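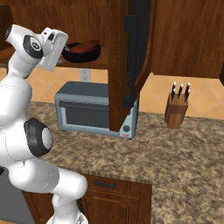 Putting a pan on a shelf was the job I picked for comparing two camera set-ups on a simulated arm, and I picked it mainly because it sounded easy (it wasn't). The whole project was done in a kitchen in simulation, with one white arm, one gripper and two controllers that I swapped in and out. Sollus gets its picture from a fixed camera looking across the worktop, and Barua gets its picture from a camera on the wrist. I wanted to know which one coped better with the last bit of the movement, when the gripper is right up at the open shelf with the pan in front of it and the cupboard door hanging down over the toaster oven next door. Most of my marks were meant to come from the control side, but I ended up spending far more time thinking about what each camera could see, so that's what most of this report is about.

I should say early on that I didn't write either controller from scratch. Both came with Skillico, the toolkit our year group uses, and my part was getting them to run on the same arm with the same start positions, then working out a fair way to score them. Getting them to agree on where the arm started took longer than I want to admit. Sollus measures everything from the base and Barua measures everything from the wrist, and for the first fortnight I had a sign the wrong way round in the conversion. The arm went very smoothly and very confidently into the worktop every time. 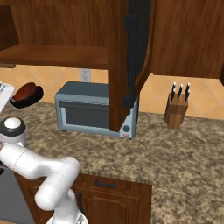
Robotics and Control Group, Department of Engineering, Dosham College

What I was comparing

I kept the arm, the gripper and the kitchen the same for both controllers. The only things that changed were the camera feeding the controller and the controller itself, and yes, I know that's two things. My supervisor, Ottavio Negri, pointed this out in our very first meeting and he was right. Sollus can't take a wrist picture without a lot of rewriting, and Barua gets lost with a fixed one, so in the end we agreed I'd treat each pair as a package and be careful about what I claimed. Where I say "the wrist camera did better" further down, please read it as "Barua with the wrist camera did better".

The fixed camera is the one I'd have chosen if you'd asked me in September. You get loads of context from it. You can see the arm bending at the elbow, the granite, the knife block at the back, the shelf, and that open door coming down in the middle of everything. When a run went wrong I could nearly always see why from this view. What you don't get is much of the gripper. When it swings over to the left it goes right up against the side of the view, and a controller that needs to see the fingers doesn't have a lot to go on. I tried moving the camera back to fix this, but then the dish and whatever was on it got so small that Sollus started mixing up the dark rim with the dark glass on the toaster oven. So I moved it back again and lived with it.

The wrist camera has the opposite problem. It's brilliant close up, because the thing you want is enormous, and it's pretty hopeless for anything else.

How I ran the tests

Each attempt started from a saved state, so both controllers got exactly the same list of starting positions in the same order. I ran 463 attempts in total, over 11 weeks, mostly overnight because the lab machines are busy in the day and the rendering hogs them. Both cameras ran at 15 frames a second. I did try running the wrist camera faster at one point but it made no difference that I could measure, and it filled up my disk allowance, which got me a slightly stern email.

An attempt counted as good if the pan ended up resting on the shelf, the gripper had let go, and nothing else in the kitchen had been touched. That last rule caused a lot of grief. Barua likes to sneak in sideways and it clipped the open door again and again. I thought about shutting the door to make life easier, but then it would have been a different task, and people do leave cupboard doors open (my housemates certainly do). The door stayed open.

I also kept a notebook of what each failure looked like, in my own words, before I looked at the score. I'd really recommend this to whoever does the project next. My early notes just say things like "bad" or "went funny", which is no use to anyone, but after a while I had proper categories: missed the shelf edge, hit the door, let go too early, never let go, and gave up halfway. The "gave up halfway" ones were nearly all Sollus.

Looking through the wrist camera

To understand what Barua was working from, I went through 1,754 wrist images by hand and marked where the rim was in each one. It was every bit as dull as it sounds, though I did get quite fast at it and I listened to a lot of radio. The rim is a lovely thing to track. It's thick, it's black, and against the orange-brown grain inside, it stands out very clearly even when hardly any of the round shape is in view.

The bit I hadn't expected was how much of the picture is taken up with the robot itself. The grey band along the bottom is always there, and so are the fingertips, and I started out thinking of all that as wasted space. It's more useful than I gave it credit for! With a finger showing on either side of the rim, you can read off how well lined up the gripper is without any geometry at all, and I'm fairly sure that's most of what Barua is doing when it makes those tiny corrections near the end.

Grey on grey is where it struggles. Once other grey shapes come into view close to the fingers, my rim tracker was fine but my finger tracker fell to bits. I fixed this a bit by telling it to only look in the lower part of the picture, which is a cheat, really, but a cheat that works because the fingers don't wander.
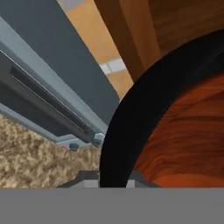
Results

Barua came out ahead overall. It got more pans onto the shelf than Sollus did, and when it missed, it tended to miss by less. The gap was biggest when the pan started tilted. I think that makes sense, as a tilted rim looks very different from close up but only slightly different from across the room.

Sollus won on two things, though, and I don't want to skip over them. It hardly ever touched the door. It could see the door from the start and it planned round it, while Barua only found out about it when it was already there. Sollus was also much quicker over the first half of the movement, from the worktop up to shelf height. Watching the two side by side, Sollus sweeps up in one go and then dithers at the top – Barua dithers on the way up and then goes in neatly.

Letting go was a mess for both. Neither controller has any sense of touch, so they each have to guess from the picture whether the weight is on the shelf. From the wrist, the view hardly changes when the pan comes to rest. From the fixed camera, the gripper itself is partly in the way. I ended up adding a short pause before opening the fingers and using the same pause for both, which helped Sollus a bit more than Barua. The full numbers for each starting position are in the spreadsheet handed in with this report.

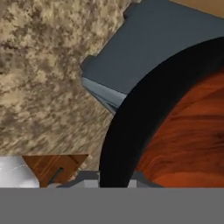

Wrist camera view: black rim and wood-grain interior on the right, speckled worktop on the left, gripper along the bottom.

Views like this one are the reason I stopped trusting my own eyes for the middle part of the movement. With the rim and a big grey block overlapping and the worktop behind them, I found it hard to say how high up the gripper was, and I was the one who had set up the kitchen. Barua found it hard too. If you plot its height estimate over an attempt, it's good at the start, wobbly in the middle and good again at the end, and the wobbly part is where the worktop takes up a lot of the picture. The speckles in the granite look much the same everywhere, so there isn't much there to hold on to.

I had a go at swapping the granite for a plain surface in one late batch. It didn't help, and it may have made things slightly worse, but I only had time for a small number of runs and I've left them out of the totals.

What I'd change

I'd use both cameras. Ottavio suggested it around the halfway point and I said there wasn't time, and looking back there probably was if I'd dropped the hand marking a bit sooner. The plan would be to let Sollus do the lift and get the gripper near the shelf, clear of the door, and then hand over to Barua for the last part. The tricky bit is the handover itself. The two controllers would need to agree on where the gripper is at that moment, and given how long my sign error lasted I'd want a proper check for it before anything moved.

I'd also change the scoring so that brushing the door isn't treated the same as walloping it. At the moment both count as a fail, and a fair few of Barua's fails were very light touches.

Anyone picking this up should start from the saved states in the shared Skillico folder. Use the newer set. The older ones still have the arm starting a little too low, and Sollus will refuse to plan from them.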